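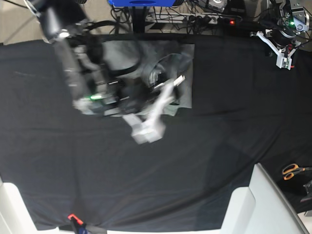
Calbridge Adds Service Plan for Two-Arm Table Cells

Calbridge will begin offering scheduled upkeep for its Clesovov two-arm table cells in November. The plan covers gripper fingers, arm cables and the cloth work surface.

A technician visits every 1,000 running hours to check the finger screws, inspect the cables along each arm and reset the home position. Fingers are replaced at 2,000 hours, or sooner if the tips show wear. The cloth is pulled straight and clamped again at each visit.

"Most of the calls we get are about a finger that has worked itself out of line," said Adaeze Akande, service manager at Calbridge. "A crew can fix that in 47 minutes with the cell left in place."

Imico, which runs two of the cells, tested the plan this year.

Parts kits can be ordered separately by customers who do their own repairs.

Press contact: Sem Goossens, Calbridge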